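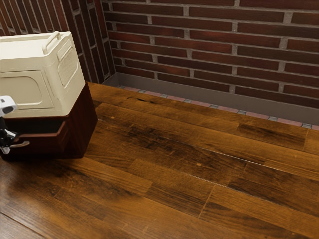 # The drawer is open at the Plurnau workshop

Small news from the shared workshop this week, but I've been waiting since October to write it, so bear with me! Our arm project has a room now. A simulated one, with brick walls, a shiny wood floor and a dark red-brown cabinet whose drawer you can see pulled out, gripper right down by the handle. Yaryna Hrytsenko built the whole thing on her laptop at our back table, and she put a strip of pink and gray tile along the foot of the wall that does absolutely nothing for the robot. I love it.

If you missed the earlier notes, four of us (me, Yaryna, Severyn Kuzmenko and Antonina Ostapchuk) are building a home arm that can fetch things out of furniture. We call it Murport. The real one is still mostly a shoulder and a box of screws on Severyn's shelf, and the elbow bracket has been reprinted 6 times. So all the practicing happens on the computer for now, where a bad swing doesn't cost us a bracket.

Drawers are what we picked first, and wow, they're fussy. The handle on this one is a curved metal thing and the fingers have to come down at it from above without banging into the front. Yaryna runs 128 tries in a batch, changes where the cabinet stands by a little each time, and then goes to get a sandwich. We've done around 4,000 tries altogether. The early ones were terrible. Severyn kept a folder of the worst and played them at the potluck — the one where the arm shoved the cabinet clear across the floor got a round of applause.

The cream box on top of the cabinet, the one with the handle across its lid, started an argument. Antonina wanted it gone because it takes up room right where the upper part of the arm likes to be. Yaryna wanted it left in, and I'm with her on this. My own dresser at home has a radio, two plants and a pile of mail on it, and I'd like Murport to cope with that someday. The box stays for now. Antonina says she'll bring it up again after the next batch, and she will.

Next up is closing the drawer, which I figured would be the easy half. Severyn says no, the arm has to push evenly or the drawer goes in crooked, and he's already grumbling about how the simulator handles friction. After that we want to put something inside and have the arm lift it out. I voted for socks. Cloth is apparently a nightmare to simulate, so we'll probably begin with a block.

On the real-world side, we've got $800 left in the project jar and the wrist motors are going to eat most of it. If you have a small dresser you don't want anymore, we'd take it gladly, scratches and all, so long as the drawers slide. Leave a note on the Murport shelf or just grab one of us when we're in. Oh, and Yaryna is happy to show the room to anyone who stops by the back table. Ask her about the tile.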